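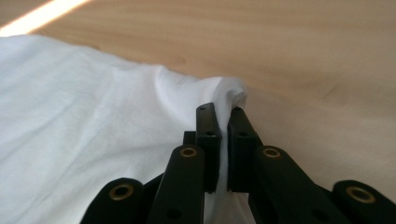 A white cotton cloth on a wooden table, pinched at one edge.

Why does cloth wrinkle?

Cotton cloth is made of thin threads, and each thread is made of tiny fibers. When you fold or squash the cloth, the fibers bend. Some of them stay bent, and you see a wrinkle.

Try it at home. Lay an old T-shirt on a table. Pinch one edge and lift it a little. Look for the folds that run away from your fingers. Now smooth it with 2 flat hands. Which wrinkles stay?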